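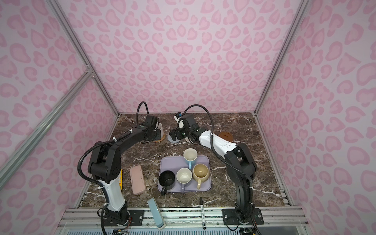
Peel and stick wallpaper coming off at the seams, textured wall

Home Forum > Walls and Ceilings > Wallpaper

gravelpit
Posted June 14, 2022
I put up peel and stick paper in the small bedroom in April. It went on fine. Now three of the seams are lifting, mostly on the wall that gets afternoon sun. The wall has a light orange peel texture and I painted it about a month before papering, flat paint, one coat over old semi-gloss. The paper is Sumex, the thicker vinyl kind. I wiped the wall down with a damp rag first and let it sit overnight.

What I want to know is whether I can glue the seams down or whether the whole wall has to come off. I have 8 rolls in this room and I don't want to buy them again.

tallow_22
Texture is your problem. The adhesive only touches the high spots. You can press on it all day and it will still let go when the room heats up. I skim coated mine before I papered and nothing has moved in two years.

gravelpit
The other two walls have the same texture and they are fine so far.

millrace
I would look at the paint first. Flat paint over semi-gloss without sanding or primer is weak. Pull back one of the loose seams and look at the back of the paper. If there is paint on it, the glue is holding and the paint is letting go of the wall.

bdk421
Agree with millrace. I had the same thing in a hallway. Half the paint came off with the paper and I ended up scraping the rest.

tallow_22
Could be both. I still wouldn't put vinyl on orange peel. The package on most of them says smooth walls only.

gravelpit
Checked it. No paint on the back of two of the seams. The third one has a few flecks, maybe the size of a pencil eraser. The glue side feels dusty.

millrace
Dusty is not great. Did you sand anything in that room after you painted?

gravelpit
I sanded the closet door in there. It was before the paper went up but after I wiped the walls. I didn't think of that.

millrace
That would do it on the one wall if the door is close. You can try seam adhesive. Lift the paper back until it resists, wipe both sides with a barely damp cloth, let them dry, then put a thin line of adhesive on the wall with a small artist's brush. Press with a seam roller and wipe off the squeeze-out right away. I use the Merkell one in the squeeze bottle.

porchlight3159
Don't use seam adhesive on vinyl peel and stick if you ever plan to take it down. I did, and those strips took the drywall paper with them. I spent a weekend with joint compound.

millrace
I have taken it down with no damage. Depends on how much you use and what the wall is.

porchlight3159
Mine was primed drywall and I used a thin line. Just saying what happened.

oldsash
A hair dryer works for some people. Low setting, warm the seam, then roll it hard while it cools. It costs nothing to try before you get the glue out. If the vinyl has shrunk and there's a gap, heat won't close it.

gravelpit
There is a small gap on one. You can see a line of wall color if you stand by the window.

oldsash
Then that one has shrunk. Next time overlap the panels by a sixteenth. Drilov prints an overlap guide on the edge of theirs, and I wish the others did.

tallow_22
Overlap shows on light patterns though. I'd rather have the gap and paint the wall a close color under it.

oldsash
On a busy print you can't find it from three feet away. On a plain color I would agree with you.

gravelpit
Update. I did the hair dryer on two seams and they have been flat for four days. The third one I used a little Merkell on, only the bottom foot where it was worst. I left the gap alone. I also hung a curtain on that window.

bdk421
Good. Keep an eye on the top corners, that's where mine started.

tallow_22
Four days isn't long. Check it after a hot week.

gravelpit
Will do. Does anyone know if leftover rolls keep? I have one unopened and a partial.

millrace
Store them flat in a closet, not the garage. The partial should go back in its plastic if you still have it.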